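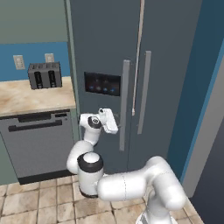

Chamada pública para seleção de árbitros e árbitras assistentes
Torneio Regional de Futebol de Base — Copa Hovon

A Associação Desportiva Skitenov torna pública a abertura de inscrições para o quadro de arbitragem da Copa Hovon, competição de futebol de campo destinada às categorias sub-13, sub-15 e sub-17, masculinas e femininas. A seleção obedecerá às condições estabelecidas nesta chamada, cujo inteiro teor o candidato declara conhecer e aceitar no ato da inscrição.

1. Objeto

Serão selecionados 20 profissionais para atuar como árbitro central, árbitro assistente ou quarto árbitro durante a fase classificatória e a fase eliminatória. Os classificados além desse limite integrarão cadastro de reserva, válido até o encerramento da competição, e poderão ser convocados em caso de desistência, lesão ou impedimento dos titulares.

As partidas serão realizadas nos campos do Complexo Esportivo Felel e no Estádio Hviid, aos sábados e domingos, em período diurno. Poderá haver rodadas em dias úteis quando o calendário for afetado por chuva ou interdição de gramado.

2. Requisitos para participação

O candidato deverá atender, cumulativamente, às seguintes exigências:

a) ter idade mínima de 18 anos completos na data da inscrição;
b) ter concluído curso de formação de árbitros de futebol, com certificado emitido por liga, federação ou escola reconhecida;
c) apresentar atestado médico que ateste aptidão para esforço físico intenso;
d) não estar cumprindo suspensão aplicada por órgão da justiça desportiva;
e) não manter vínculo de qualquer natureza com clube inscrito na Copa Hovon, inclusive como atleta, membro de comissão técnica ou dirigente.

Candidatos que tenham parentesco de primeiro ou segundo grau com atletas inscritos podem participar, desde que o informem por escrito. Nesses casos, a coordenação de arbitragem não os escalará para partidas da categoria correspondente.

3. Inscrições

As inscrições são gratuitas e ficarão abertas durante todo o mês de fevereiro, exclusivamente na secretaria da Associação ou pelo formulário disponível em sua página eletrônica. A documentação entregue de forma incompleta poderá ser regularizada até o último dia do prazo. Depois disso, o pedido será indeferido.

Documentos exigidos: documento oficial de identidade com foto, comprovante de residência, certificado do curso de arbitragem, atestado médico, relação de competições em que o candidato tenha atuado e declaração de ausência de vínculo, conforme modelo fornecido pela secretaria.

4. Etapas da seleção

A seleção compreende análise documental, prova teórica e avaliação física.

A prova teórica terá duração de 60 minutos e versará sobre as regras do jogo, o regulamento específico da competição e a redação de súmulas. Não será permitida consulta a material impresso ou eletrônico. Será eliminado o candidato que obtiver nota inferior a seis.

A avaliação física ocorrerá na pista do Estádio Hviid e constará de tiros de velocidade e corrida intervalada, com índices próprios para árbitros centrais e assistentes. O candidato deverá comparecer com calçado adequado e portar documento de identidade. Quem não atingir os índices terá direito a uma única repetição, em data a ser fixada pela coordenação — não haverá segunda chamada por ausência, salvo motivo de saúde comprovado.

Em caso de empate na classificação final, terá preferência o candidato com maior nota na prova teórica e, persistindo o empate, o de maior idade.

5. Remuneração e condições de trabalho

O árbitro central receberá até R$ 300 por partida, conforme a categoria e a fase. Os valores devidos aos assistentes e ao quarto árbitro constam da tabela afixada na secretaria. O pagamento será efetuado por transferência bancária, na semana seguinte à entrega da súmula.

A Associação fornecerá uniforme, bandeiras, cartões e alimentação nos dias de jogo. O apito e o cronômetro são de responsabilidade do profissional. O deslocamento até os locais de jogo correrá por conta do árbitro, exceto quando houver mudança de sede após a divulgação da escala.

A prestação do serviço tem caráter eventual e não gera vínculo empregatício com a Associação Desportiva Skitenov.

6. Deveres dos selecionados

As escalas serão divulgadas toda terça-feira, e o árbitro deverá confirmar presença no dia seguinte. Exige-se apresentação no local com antecedência de uma hora em relação ao início da partida. A súmula, inclusive o relato de eventuais ocorrências disciplinares, deverá ser entregue no mesmo dia.

O profissional que acumular 2 ausências injustificadas será desligado do quadro. É vedada a manifestação pública, em redes sociais ou na imprensa, sobre decisões tomadas em partidas da competição.

7. Disposições finais

O resultado de cada etapa será publicado no mural da secretaria e na página eletrônica da Associação. Os recursos deverão ser apresentados por escrito, de forma fundamentada, em até dois dias úteis da publicação.

A Associação incentiva a inscrição de mulheres e de profissionais em início de carreira — a experiência anterior em torneios de base não é requisito eliminatório.

Os casos omissos serão resolvidos pela coordenação de arbitragem, ouvida a diretoria.

Associação Desportiva Skitenov
Coordenação de Arbitragem — Copa Hovon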